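I'm looking for a part-time packer and general right hand at Voyle, my little mail-order tea and spice business here in Hodley, and I'd love to have somebody in place before November gets going!

I started out of my own kitchen and we now have a proper room over the Jullanik bakery (yes, it smells wonderful, no, you don't get used to it). There are 323 people on our monthly subscription, plus whatever comes in through the shop page, and I can't keep up with the packing and answer emails too. I've tried.

The work is two afternoons a week, one of them always Tuesday, and it's mostly weighing, labeling, boxing up and walking the parcels down to the post office. You'd be on your feet a lot. Boxes can weigh up to 25 pounds and there are stairs, so please think about that before you write. If you're fussy about labels going on straight, we'll get along great - I redo them when they're crooked and it drives everybody nuts.

You don't need experience, and I don't care about a resume. Send me a few lines about yourself, when you're free, and what you like to drink in the morning. Pay is hourly, every other Friday, and you take home tea. Students and retired folks are both very welcome, and school pickup hours can be worked around.

Write to me through the contact form and put "packing" in the subject line. 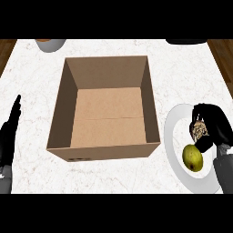

Tudor Bratu asked whether the afternoons could be swapped for mornings in the summer, and whether the hours go up over the holidays.

Recent listings
Weekend counter help, Jullanik
Delivery driver, Ilteo
Dog walker wanted, Hodley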